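4.2 Picking up bottles with the wrist camera alone

We now come to the part of the study that we enjoyed most, and which also gave us the most trouble. The Reseo controller was asked to approach and grasp a plastic bottle lying on the floor, guided only by the small camera at the wrist. It had no overhead view and no map of the room. We ran 105 attempts on the Nollesura floor, and a further 200 with the older Baert controller, so that readers may compare the two fairly.

Clear bottles are awkward things to find. The floor shows through the plastic, bright highlights come and go as the arm moves, and the picture is often blurred at the very point where it matters most. We found that the cap and the label were far better guides than the outline of the body, and Figure 4 shows why we came to lean on them so heavily.

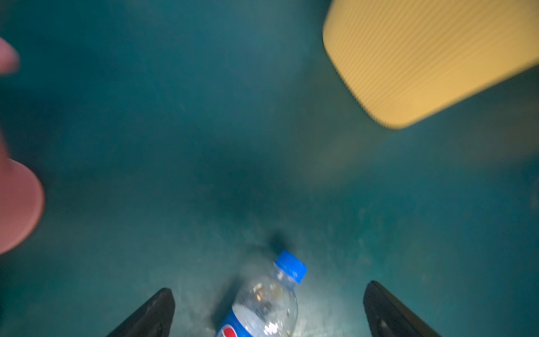 Figure 4a. Wrist view with the bottle lying between the open fingers. The blue cap stands out well against the teal floor.

Reseo therefore looks for the cap first, then the label, and draws a line between the 2 to work out which way the bottle is lying. The fingers are turned to sit across that line before they close. It is a simple idea, and we were rather pleased to see how well it coped with blur, though we should say that bottles with no cap at all were left out of these runs.

We use cookies to remember your reading settings. Accept all | Manage choices

Larger objects standing near the bottle were a separate worry. They can fill much of the view and leave the bottle only a modest share of it, and the Baert controller was easily drawn towards them.
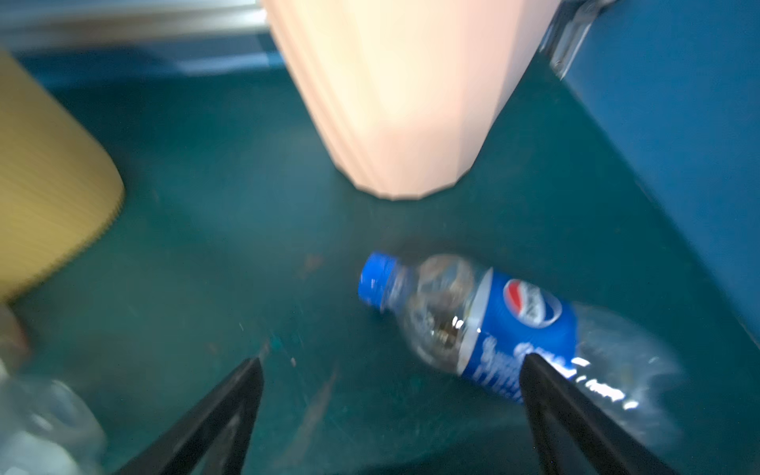
Figure 4b. A second wrist view, with large pink and yellow objects beyond the bottle. Cap and label can both be made out despite the blur.

For this reason we gave less weight to anything in the upper part of the view once the fingers were low. The same setting was kept for every Reseo run, and we return to its drawbacks in Section 5.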